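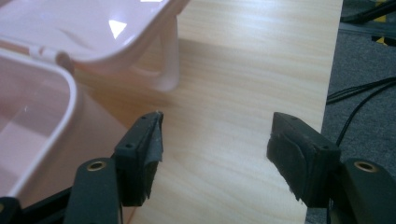 # Vesholm Tabletop Containers

Release 2, dated 30/03/2021. Maintained by the Hadoven office of the Vesholm project.

## Summary

This collection covers small household containers and the surfaces on which they are kept, opened and put away. It holds 500 entries from 33 rooms. Each entry gives the type of container, the state of its lid and the kind of surface beneath it.

## Contents

| Folder | Holds |
|---|---|
| `containers/` | one entry per container and surface |
| `surfaces/` | notes on tabletops, shelves and worktops |
| `rooms/` | floor covering and general use of each room |

## Labelling rules

- **Lid:** recorded as `open`, `closed` or `absent`. A hinged lid that has been flipped back is `open`.
- **Colour:** plain names only. Pale pink and pink are separate values — please do not merge them.
- **Surface:** wood-grain tops are entered as `wood-grain`, whatever the material underneath.
- **Floor:** entered only where it can be seen past the edge of the table.

## Changes since the first release

A total of 123 entries were relabelled. Most had used `clear` for containers that are tinted but slightly translucent; these now carry a colour and the tag `translucent`. The Buzatu rooms were renumbered, and old room numbers are kept in `rooms/previous.csv`.

## Known gaps

Glass jars are under-represented. The Cloderau entries have no shelf heights, and these will be added in May.

## Use

The collection may be used for teaching and research. Published work should state the release number. Corrections should quote the entry number and the field concerned.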